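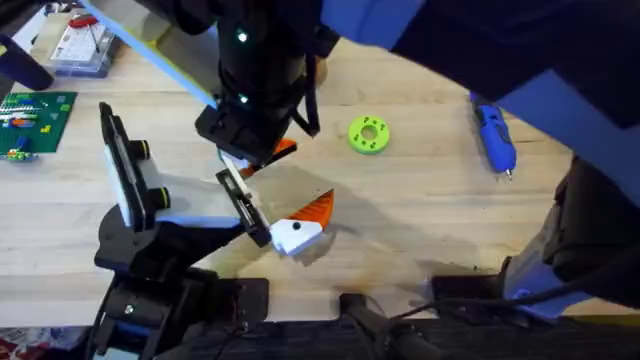 Two black robot arms over a wooden tabletop.

Makeck Folding Gallery Stool, reviewed

By Gifty Ametepe

Video art has a seating problem. A 56-minute film gets a carpeted cube meant for one and a half people, and by the time you arrive it's occupied by a couple sharing a coat. The rest of us lean on the wall until a guard asks us to stop leaning on the wall.

So in November I bought the Makeck, a folding stool sold to museums by the rack and, grudgingly, to the public by the piece. I carried it through the whole of the Bitcombe film and video survey, all 3 floors, and I have opinions.

It opens well. You pull the handle, the legs swing apart and the seat drops flat with a click. In a shop the click is reassuring. In a black room, during a long silent shot of a frozen lake, it sounds like somebody cocking a rifle. I learned to open it in the corridor and walk in with it already unfolded, like a waiter bringing a very small table.

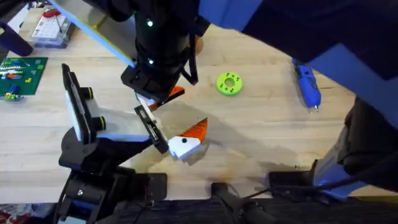 Once you're down, it's better than it looks. The seat is wide enough for an adult in a winter coat and has a slight dip that keeps you from sliding forward. I sat through two complete loops of a three-screen piece about ferry terminals and my legs went numb only during the second, when the ferries weren't doing much either. The rubber feet grip polished concrete. On carpet they sink a little to the left, and you spend the film correcting.

The height is my main complaint. Makeck has settled on a level that puts your eyes exactly behind the head of whoever got the bench. The older Aryee stool is taller, and heavier, and pinches your thumb when it folds. I still miss it in crowded rooms.
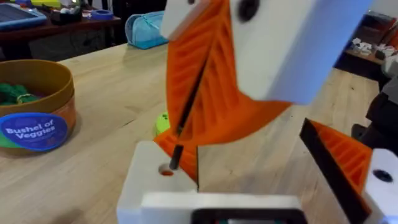

Zuweira Laryea writes that I have the Aryee all wrong: hers has gone to every screening at Teltville for years without touching a thumb, and the trick is to fold it from the back leg. She also thinks anyone who watches the ferry piece twice deserves what they get.

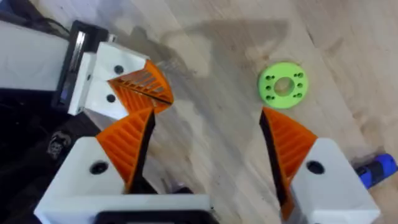

As for carrying it, the shoulder strap is decent but costs extra, and without it you're stuck with a handle that bangs against your knee on the stairs. The coat check at Bitcombe gave my stool ticket number 3117 and then couldn't decide if it was a bag or an umbrella. Go on a Saturday and you'll want the strap.

I'm keeping mine. If you mostly look at paintings, a wall bench will do you fine. If you like your art long, dark and projected, get the Makeck, and open it outside.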